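Chapter 7
Choosing an End Effector, or How to Lose an Argument with a Steamed Bun

Every gripper works beautifully in the catalog. The catalog part is usually a machined aluminum block, dry and square, sitting exactly where the photographer put it. If your customers mostly ship machined aluminum blocks, you may skip to Chapter 8.

The rest of us have to pick up lunch. Food and its packaging make a good comparison task for grippers precisely where they make a miserable one for the people running it. A bun dents. A plastic bag has no fixed shape and reflects light in whatever direction annoys the camera most. A napkin offers a parallel gripper almost nothing to close on except the table underneath, which will win.

In this chapter we follow a comparison of two grippers, the Skallel and the Estudow, on a bench task called Drummond: move the items of a takeout meal into an insulated delivery bag. Each gripper was given 300 attempts per item under the same controller, at the same arm speed, with the same operator sighing in the background.

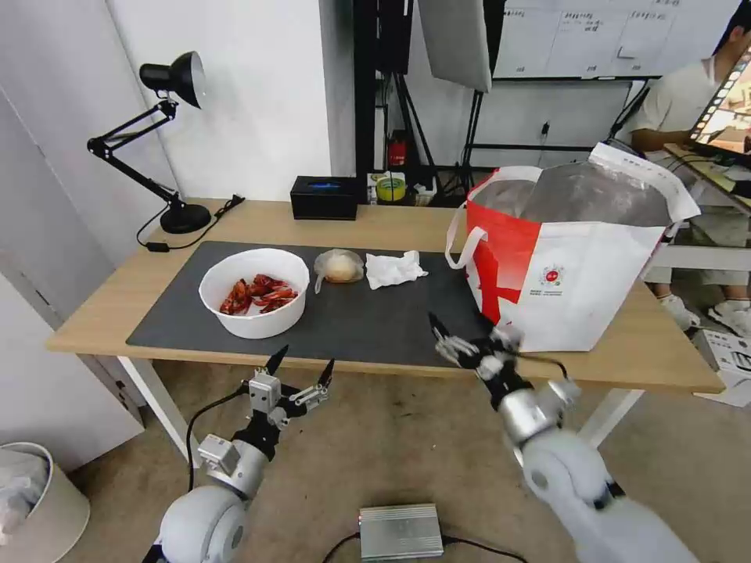 Figure 7.1 A two-arm station with parallel grippers. Crayfish, bagged bun and napkin lie on the mat, with the delivery bag open at right.

Notice how much of the difficulty has little to do with fingers. The bag's opening faces up, so an arm must lift its load over the rim and come down inside without folding the wall on the way. Foil lining is unkind to depth cameras. And a gripper that holds a bun firmly must also let go of it, a requirement that several early designs at Plotulmont treated as optional.

The logs from the full comparison hold 2,413 grasps, retries included. Of these, 2,262 were scored. The remainder were set aside after a cable fault, and Section 7.4 takes up the delicate matter of when you may set data aside and when you are merely embarrassed by it.

Before reading on, write down which item you expect to cause the most failures. Keep the paper. You will want it in Section 7.3, where most classes discover a strong opinion about napkins.

7.1 What Counts as a Grasp

Suppose the fingers close, the arm rises, and the item comes along for two inches before falling. The Skallel's controller reports a success. The bun would disagree. We begin with definitions.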